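How to tidy a small desk without buying another desk
5 min read

I have owned four desks, and each one vanished under paper within a fortnight. The trouble is small stuff. Large stuff gets put away because you trip over it. A loyalty card for a café in Ridton that closed two Aprils ago will sit beside your keyboard until one of you dies.

What follows takes one evening, or two if you stop to read things.

Step 1. Clear one patch

Don't empty the whole desk. That way lies a heap on the bed and a night on the sofa. Clear a patch the size of a tea tray and work outwards from it.

Step 2. Give each container one job

You need three: something with drawers, something flat for cards, and something shallow for whatever is in use today. Little round drawer units are good for this, as they sit in a corner and don't nag. Mine came from a shop in Gosness and cost £14, which I thought steep until I'd filled it. 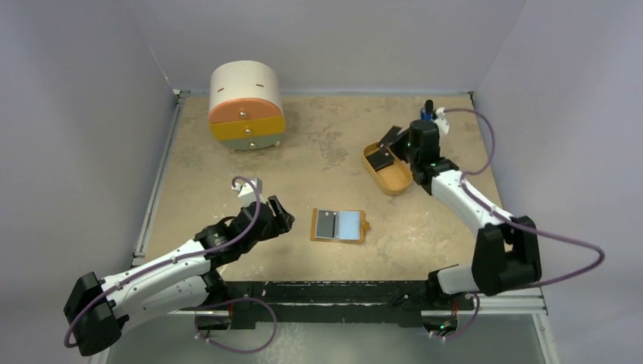

Decide what each drawer is for before you put anything in it. I do stamps and clips at the top, cables in the middle, and at the bottom the things I can't identify but daren't throw out. If your drawers are different colours, so much the better: "it's in the yellow one" can be shouted down a staircase.

Step 3. Be rude to your cards

Lay them all out. I had 93, including a library card for Gelar, where I have never lived. Keep the ones you've used since April. The two you need most go on the flat holder, side by side so you can see both. Stacking them means the one you want is always underneath.

Step 4. The tray

One shallow tray, for today's things only. At bedtime it gets emptied. This is the step people skip, and then they write to me.

Step 5. Check what's worn

While it's all out, look over anything with a fitting on it. Wipe off grubby marks with a damp cloth and a drop of washing-up liquid, and try the screws and knobs with your fingers. Tighten what turns. If it keeps turning, stop, and put it in the bottom drawer with its friends.
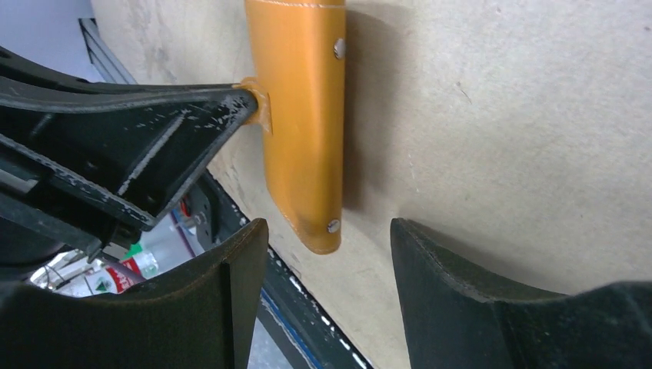 Yaa Amoah: I did all this on Sunday and would add one thing. Put the drawer unit on the side you don't write with. Mine was by my right elbow and I knocked it into the bin twice before I moved it. Also, my bottom drawer was full by teatime, so what then?

Then you empty it, Yaa, and we both know you won't. The elbow point is a good one and I've moved mine.

214 shares
5 comments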